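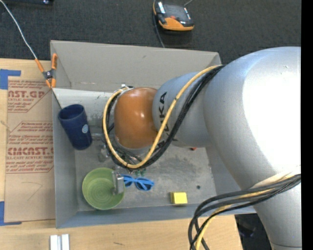
**Musel 4** is out, and we're really pleased with this one! It's our desktop program for cleaning and exploring survey data, and the new release opens large files much faster than the old one did (our 376-column test file now loads in 4 seconds).

New in this version:

- 57 chart templates, all editable
- Decision trees you can prune by hand
- Import from spreadsheets with merged header rows

Senyo Yakubu rewrote the missing-values screen from scratch, and it's a joy to use – you can try several fills side by side and undo any of them.

Musel runs on Windows, macOS and Linux. A single license is $196 and covers two computers. Files saved in Musel 3 open as they are.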